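Docencia > Robótica y aprendizaje > Tema 4 > Apuntes de clase

Tema 4. Recoger demostraciones sin volverse loco

Última actualización: 26 de enero de 2018

Retomo donde lo dejamos, con la pregunta de Iveta Jireš: ¿por qué no grabamos todo en el laboratorio y nos ahorramos los viajes? Pues porque ya lo hicimos, y el resultado fue bastante triste. Nuestro primer conjunto, Predum, tenía 200 episodios sobre la misma mesa gris, con los objetos colocaditos y separados. El modelo aprendió estupendamente... a trabajar en esa mesa. En cuanto le pusimos dos cajas pegadas, se quedó dudando entre las dos.

Así que en agosto cambiamos de plan y montamos Pledeck, con tareas de tienda y almacén hechas por personas, a su ritmo, y la cámara a la altura de la cabeza. Llevamos 466 episodios, de los que 103 están anotados a mano (gracias, Natália, ¡de verdad!).

Qué entendemos por episodio

Una tarea con principio y final que se puedan decir en una frase: «ordenar las cajas pequeñas del estante». Si necesitáis dos frases, son dos episodios. Yo al principio cortaba por tiempo, cada pocos minutos, y me salían trozos que empezaban con el objeto ya en la mano. No lo hagáis.

Instrucciones para quien demuestra

Pocas. Que trabaje como siempre, que mantenga las manos a la vista cuando pueda y que no narre lo que hace. Amr El Sherbiny probó a dar una hoja con 8 normas y la gente se movía como si llevara una bandeja de copas (los vídeos son muy graciosos, pero no sirven para entrenar). Si alguien se equivoca y corrige, se queda grabado y se anota como corrección. Esos fragmentos valen oro.

El desorden

A mí me gustan los compartimentos revueltos: cajitas rojas y blancas muy parecidas, unas tumbadas y otras de pie, botes redondos, clips o piececitas similares de colores en envases transparentes. Cada mano va a lo suyo, y hay que anotarlas por separado. 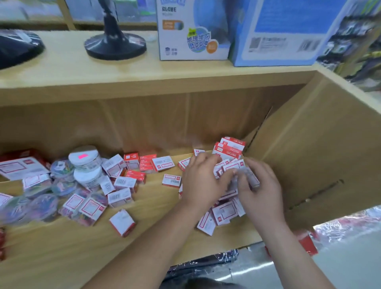

Con las etiquetas, la regla es sencilla: primero el verbo, luego el objeto, luego la mano. «Sujetar, caja, izquierda». Si no sabéis qué es el objeto, poned «paquete» y seguid, que ya lo discutiremos en la puesta en común. Lo que no quiero es que adivinéis. En la revisión cruzada con Bohumila Jurčo encontramos un mismo envoltorio con cuatro nombres distintos, dos de ellos míos.

Para la próxima sesión: elegid un episodio sin anotar, marcad los cambios de agarre de cada mano y traed una duda por escrito. Gwion Humphreys os abrirá la carpeta compartida.

Contacto: a través del foro de la asignatura | © Grupo docente Stastora | Volver arriba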